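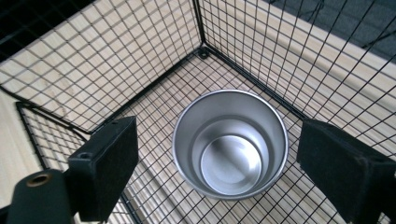
Figure 1. Steel cup in the back corner of the mesh storage cube.

Open wire cubes for cups in a shared kitchen

Student project report, Pikotberg student house
Reading time: 4 min

1. Background

The kitchen on our floor at Pikotberg is used by 14 students. For a long time the cups stood in a closed cabinet above the sink. The cabinet is deep, and the cups in the back row were almost never taken out. In September we had to wash all of them before we could use them, and the inside of the cabinet had a stale smell. The topic of this project came from that day.

The question of the report is simple: can an open cube from wire mesh panels replace the closed cabinet for the cups, and what should be considered when such a cube is built and placed?

2. Material

The cube is made from flat panels of black wire mesh. Each panel has a thicker bar along the edges and a field of thin wires inside it. The panels are held together in the corners by small round black connectors. We bought the set at Dolari, a household shop near the tram stop. The set was sold without a manual, only with a drawing on the box, and the drawing showed a different arrangement than ours.

The cups are round and from stainless steel. They have no handle and become narrower toward the base. We chose steel cups for the test because the old glass ones from the cabinet were of many sizes and two were already chipped. The cube was placed on a light wooden surface.

3. Assembly

We first put the floor panel flat and pressed one connector on each corner. After this the side panels were set into the connectors one by one. The last side was difficult, as the panels moved apart on one side when we pressed on the other. It helped to have a second person who holds the opposite corner.

The connectors must be pushed until the bar of the panel sits fully in the slot. In our first try one of them was only half in, and the wall was leaning to the outside. It was not visible from the front. We noticed it only when we lifted the cube.

4. Use of the corner

It was discussed in the group where a cup should stand inside the cube. At the beginning everybody put the cups in the front, because this is the shortest way for the hand. The cups were then pushed by the next person and some of them fell on the side. Later we agreed to fill the cube from the back corner. There the cup has a wall on two sides and it cannot be pushed farther.

A second point is the floor. The base of the cup is flat and wider than the openings of the grid, so the cup stands upright. Small things are a different matter. Teaspoons slipped with the handle through the mesh, and for this reason we keep them now in a separate box from Bagheri.

5. Cost and space

The panels and connectors cost 400 Grernari points, which is the internal credit that residents collect for house duties. A closed box of similar size was offered for 190 points. The cube is therefore clearly the more expensive solution. On the other hand, the panels can be taken apart and used again in another form, for example as a low shelf.

6. Limits

The test was made in one kitchen only. We did not measure the humidity in the old cabinet, so we cannot say how large the difference is. Also dust was not studied. An open cube has no protection against it, and cups which are used rarely should probably be stored upside down.

7. Next step

In the coming term we want to add a second level to the cube and to check if the floor panel bends under more cups. The glass cups stay in the cabinet until then.

Submitted Friday, October 29, 2021

Contact | © 2021 Pikotberg Student Projects | Back to top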